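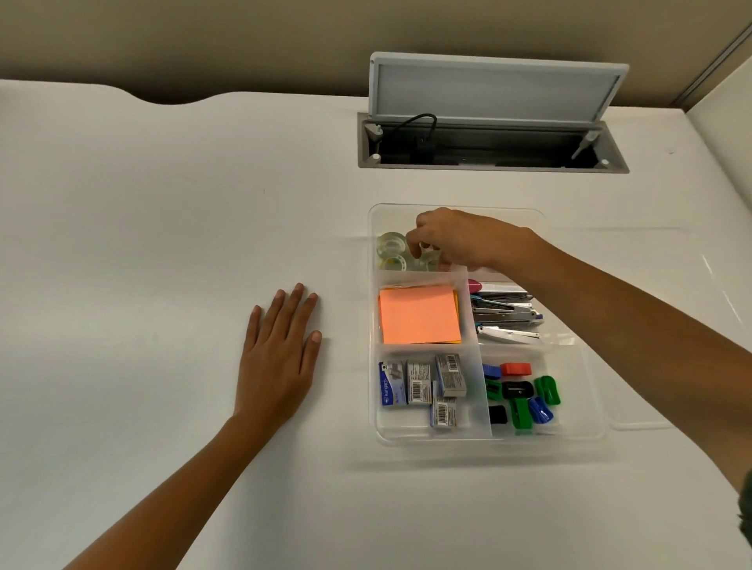 Desk station at the Jokville open day: right hand in the tape compartment.

Open day at Jokville: the desk station

Print | E-mail this item

25/05/2026

Adero opened its Jokville lab to members and suppliers for one afternoon. The longest stop on the route was the desk station, where manual handling of office supplies is recorded as training material for the Plikix two-arm controller. Attendance was 37, split into groups of no more than 10.

The task is tidying and retrieval. An operator works at a white desk with a clear compartmented organizer. One instruction is given per run, for example to take out a roll of tape, set it on the open desk and put it back. Runs are capped at 70 seconds. A run that goes over is kept but tagged, and the tag can be used later to filter the set.

Thibault Hervieu, who leads the station, took questions between runs. Most concerned the choice of objects. Clear tape is difficult for the depth estimate and the organizer is clear as well, so the controller has to work from edges, cores and printed labels. Staple boxes are easier to segment, but they are packed close together and leave little room for a fingertip. Sharpeners and erasers are small and lie at arbitrary angles. Sticky notes are treated as a single block, and separating one sheet is outside the current task list.

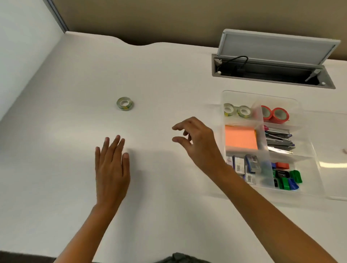 Photo: Adero, Jokville lab

The free hand drew several questions. Operators are told to keep it in view and let it rest or hover where it would naturally go. Early recordings had the left hand in the lap, and the controller then had no reference for a waiting pose. Both hands now stay over the desk for the full run.

Desk fittings are left as they are. The lid of the cable port may be up or down, and its position is not corrected between runs. Hervieu's view is that a controller that depends on a closed lid is of no use in an office.

The target for this object set is 300 accepted runs. Playback on the arms was not part of the afternoon. It is planned for August, using the same organizer and a second one with a different compartment layout. The annotation tool, Từ, was shown on a laptop by the door. It attaches a verb and an object name to each segment, and a reviewer confirms both before the run is accepted.

Members who want a place at the August session should reply to this newsletter with their name and site. Closed shoes are required in the arm cell.

Shares: 10 | Comments: 0

Contact the editor | © 2026 Adero | Back to top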